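Home | Reviews | Grippers | Bench Notes | Archive

Murkano soft-goods finger set: setup and upkeep on a cloth-handling cell

By Vivek Pant
May 16, 2026
12 comments | 31 shares

The Murkano finger set is a pair of replacement fingers for a two-jaw electric gripper, sold for picking fabric. It comes with an adapter plate, a short bag of screws and a printed sheet. I bought ours in December and paid 226 dollars for the set. It has been on the cell that sorts and folds mixed cloth, next to a wrist camera that was already there.

Mounting

The adapter plate fits the gripper flange without shimming. The fingers slide onto the carriers and are held by one screw each. The sheet gives a torque for those screws but says nothing about thread locker. Our right finger had worked loose by the end of the first week. A drop of medium-strength locker fixed it, and I now treat that as part of the install.

Check that the two fingers are parallel before doing anything else. Close them on a strip of paper at the tip, then at the base, and pull. If the paper slips at one end only, back off the screws, close the gripper under light force and tighten again. It took me 4 tries. A dowel pin in each carrier would have removed the problem, and the older Cillau fingers have one.

Wrist camera and tool frame

The new fingers are longer than the stock ones, so the tool point has to be taught again. The Lalto controller lets you enter the offset by hand, but the length on the sheet is for the bare finger and leaves out the adapter. Teach it by touching off on a fixed pin. The camera calibration can stay as it is if the bracket has not been moved. Ours needed the exposure lowered, as pale terry cloth washes out under the bench light while the space below the fingers goes black. We settled on a setting that keeps detail in the held cloth and gives up some in the background.

Grip force

Printed cotton is easy. The fingers take a pinch at the edge and the cloth bunches between them without creeping. Terry is harder. The loops compress, the gripper reports a closed position that looks like a miss, and the program goes back for a second pick. Asnakech Belay rewrote the check so that it reads motor current along with position, and false misses dropped enough that we stopped logging them. Her values are stored per material in the recipe table. The vendor's single default force is too low for towels and too high for thin lining.

Double picks remain the weak point. With a towel lying against a cotton piece, the fingers will sometimes take both. Approaching from the cotton side helps. Slowing the close helps a little more and costs cycle time.

Upkeep

Lint is the main job. It collects at the base of the fingers and in the openings of the housing. We brush it out at every shift change and vacuum the carriers once a week. Do not use compressed air, which drives the lint into the slides. Wipe the inner faces with a damp cloth and let them dry before restarting.

At 444 hours I took the fingers off and looked at the faces. Wear was even on both sides, with a slight polish near the tip. I put them back on and repeated the paper test. The carriers wanted a little grease.

Spares come through Prajapati. Our order took 3 weeks, so keep a second pair on the shelf.

Verdict

Good fingers, thin paperwork. I would buy them again for cotton and for most terry. For a cell that runs nothing but thin lining, I would stay with the Cillau set.

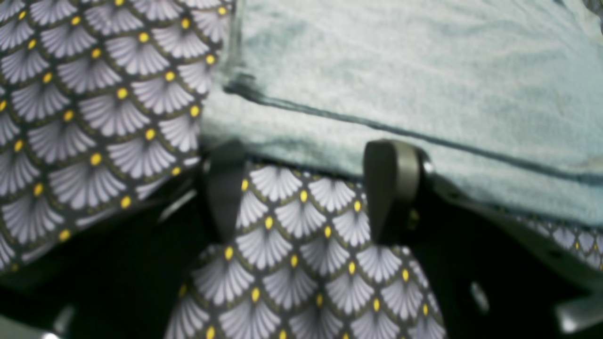
Wrist camera view: patterned fabric held between the fingers, with the pale terry towel behind.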